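Television and Its Audiences
Handout 4: How a long-running series changes its main actor
Tutor: Vlastimil Hubáček

Please read this before the seminar and bring it with you. Last week we spoke about the pilot episode and what it must promise to the viewer. Now we go to the other end, when a series is already old and the leading actor wants to leave.

1. Three usual solutions

The first solution is to close the series. It is clean, but the channel loses a title which people already know.

The second is to replace the character. A new detective arrives at the same police station, and the old one has retired or died. The viewer is allowed to compare the two, and the writers often let the other characters compare them aloud.

The third is recasting: the same character, another face. In daytime serials this was done for decades with almost no explanation. In evening drama it is more rare, and the producers usually prepare the public for it with interviews, posters and a first photograph in costume.

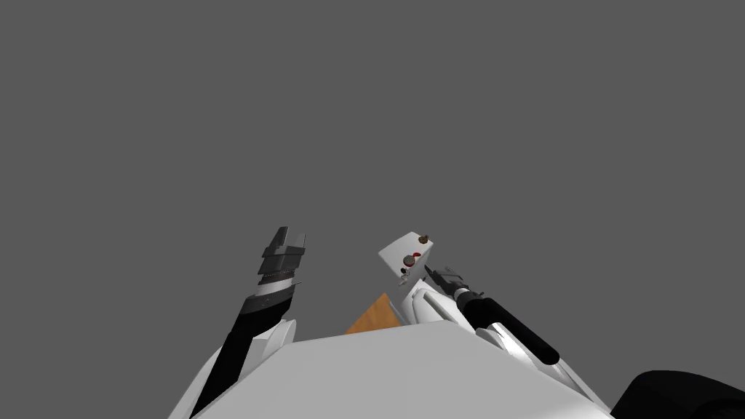 Fig. 1. Simulated robot with both arms raised, computer render.

2. Case study: Jellenthorpe

Our main example is the family drama Jellenthorpe, which you have seen in the first two seminars. The role of Doctor Krajčí was taken over after the second series. Please pay attention to these points when you watch the episode again:

The new actor is first heard and only later seen. We hear the voice on the telephone, then from the next room.
The coat stays the same. Costume carries the character over the gap.
Nobody in the family remarks on the change, but the grandmother looks at him a little too long. You may read this as a joke for the audience or as simple acting — I have heard good arguments for both.

The announcement was made in September, before the new episodes. Štefánia Malý collected the letters which viewers sent to the programme afterwards. There are 2,671 of them, and she has kindly given us copies of 30. Most writers do not complain about the new face at all. They complain that the doctor has become "too polite", and this is a matter of script, so the actor is blamed for the work of the writers. We will come back to this in part 3.
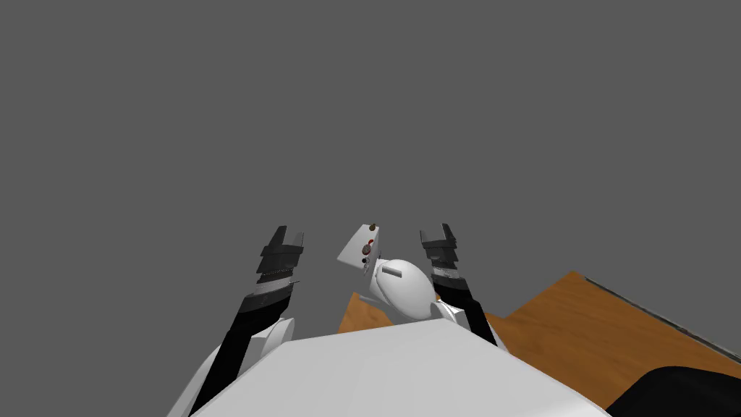 Fig. 2. Render of two robot arms against a plain grey background.

3. What the audience keeps

Viewers seem to keep habits of a character longer than his face. A way of entering a room, a favourite insult, the chair in the kitchen. When these remain, the new actor is accepted more quickly. When they disappear together with the old actor, people feel that they have lost a friend.

4. For the seminar

Choose one letter from the packet and mark every sentence which speaks about the actor, then every sentence which speaks about the character. Some sentences will be difficult to decide, so put a question mark there.

Written task: 1,000 words on one recasting of your own choice, from television or radio. Do not choose Jellenthorpe. Hand in by 5/3/23, on paper, with your name on each page.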